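Kuvden two-arm recording kit, reviewed by Līga Zariņš
Nov 19, 2021

We bought the Kuvden kit to collect packing demonstrations, and have saved 1,459 episodes with it.
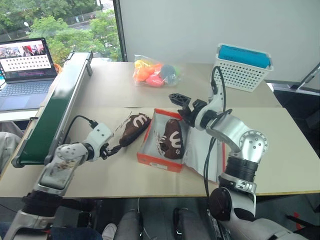
Setup took 11 minutes once the arms were bolted down. The head view covers both arms and the shoebox between them, so one recording holds the whole task. My complaint is the cables, which loop high over the wrists.

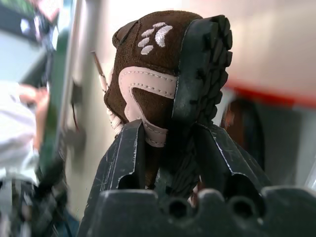
Wrist video is the best part. Stitching and sole lugs stay sharp while the background blurs, and I can check a grip without the head view. The fingers do scuff – scratches show on the slanted faces. Export is slow. Four stars.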